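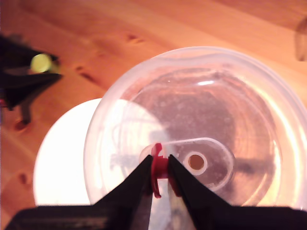 Osman asked in the comments why the gripper is set up before the arm is calibrated, when the first version of this guide had it the other way around. The order changed because the fingers add length to the wrist. Calibrating a bare wrist and then bolting on the fingers means doing the job twice.

Section 4. Fitting and setting the gripper

This section covers the two-finger gripper for the Dorari bench arm, built from the Skosurgate parts list. It assumes that the base is clamped to the table, the wrist turns freely, and the controller from Section 3 powers up without a fault light.

Revised December 5, 2019

You will need:
2.5 mm hex key
Small flat file
Masking tape
A shallow bowl or tray
A few small plastic parts to practice on

CAUTION: Unplug the arm supply before touching the fingers or the wrist. The USB cable alone keeps the controller awake, so unplug that too.

4.1 Mounting the fingers

1. Turn the wrist by hand until the two mounting holes face you.

2. Set the left finger on its carrier and start both screws. Leave them a half turn loose.

3. Do the same with the right finger.

4. Push the fingers together. The tips should touch first, with a narrow gap lower down. If the lower part touches first, the fingers are swapped.

5. Tighten the screws a little at a time, going from side to side.

Note: Printed fingers often have a ridge along the inner face from the first layer. File it flat. Do not sand the tips round, or small parts will roll out.

4.2 Setting the servo limits

The gripper servo takes pulse values in microseconds. Each servo is slightly different, so the numbers below are starting points.

1. Reconnect USB, then the arm supply.

2. Open the Grarnness console and select the gripper channel.

3. Enter 1200 and press Send. The fingers should open partway.

4. Raise the value in steps of 10 until the tips just meet. On our build this was 1416. Write your own number on a piece of tape and stick it to the controller lid.

5. Save that number as CLOSED.

6. Save 1200 as OPEN. If you need a wider opening, go lower in small steps and stop when the carriers reach the end of the rail.

CAUTION: Do not send 2000 to this channel. The servo will stall against the closed fingers and can strip its gears in a few seconds. If it hums, cut the arm supply first and sort out the number afterward.

4.3 First pick and place

1. Tape the bowl to the table so it can't slide.

2. Hold a small part between the open fingers and send CLOSED. Keep your own fingers on the outer edges of the part.

3. Jog the arm up, across, and over the bowl at the slowest speed.

4. Lower it in short moves. Watch from the side as well as from above. Clear plastic is hard to judge for height, and the rim is easy to clip on the way in.

5. Send OPEN, wait for the fingers to stop, and raise the arm straight up before moving sideways.

6. Save the position under a name you'll recognize. Ours is stored in slot 659.

If the part drops early, add 5 to the CLOSED value and try again. If it tips as it is released, grip it closer to its middle.

Go on to Section 5 for full arm calibration. Leave the fingers on.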